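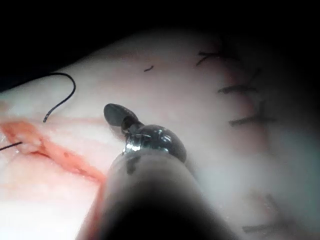

4. Nettoyage et entretien de votre humidificateur Flullach 300

Vous voilà arrivé au chapitre que l'on saute volontiers, et nous le comprenons bien ! Prenez tout de même quelques minutes pour le lire, tranquillement, avant la première mise en eau : un Flullach bien entretenu reste silencieux, ne sent rien et vous accompagnera pendant de nombreux hivers.

4.1 Vider et rincer le réservoir (tous les 2 jours)

1. Éteignez l'appareil à l'aide de la molette, puis débranchez la fiche de la prise murale.
2. Attendez que la brume ait complètement cessé. Il reste parfois un petit filet pendant quelques instants, c'est normal.
3. Soulevez le réservoir par sa poignée, bien droit, et retournez-le au-dessus de l'évier avant de dévisser le bouchon.
4. Videz l'eau restante, remplissez à moitié d'eau claire, secouez doucement et videz de nouveau.
5. Essuyez le bouchon et son joint avec un chiffon doux (un vieux torchon de coton fait très bien l'affaire).

Remarque : si vous partez plusieurs jours, laissez le réservoir vide et ouvert, la tête en bas sur un linge propre.

4.2 Détartrer la cuve (une fois par semaine)

1. Retirez le réservoir et le diffuseur comme indiqué au point 4.1.
2. Versez dans la cuve du vinaigre blanc ménager, jusqu'au repère gravé, sans jamais le dépasser.
3. Laissez agir. Si votre eau est très calcaire, vous pouvez prolonger jusqu'à 11 heures, le temps d'une bonne nuit.
4. Passez la petite brosse fournie sur le disque, en tournant, sans appuyer.
5. Videz du côté opposé à la sortie d'air (une flèche vous l'indique), rincez deux fois et laissez sécher à l'air libre.

ATTENTION : ne grattez jamais le disque avec un couteau, une lame ou une éponge métallique. N'utilisez ni eau de Javel ni produit parfumé, et ne plongez pas le socle dans l'eau.

4.3 Changer la cartouche

La cartouche Besitz, référence 2667, se remplace au début de la saison, puis une seconde fois en février si vous utilisez l'appareil tous les jours. Faites tremper la neuve dans l'eau froide, secouez-la et clipsez-la sous le bouchon. Vous entendrez un petit clic.

4.4 Ranger l'appareil au printemps

Détartrez une dernière fois, séchez toutes les pièces, jetez la cartouche usagée et remettez le tout dans le carton d'origine, socle en bas.

Notice mise à jour le 18 mars 2019.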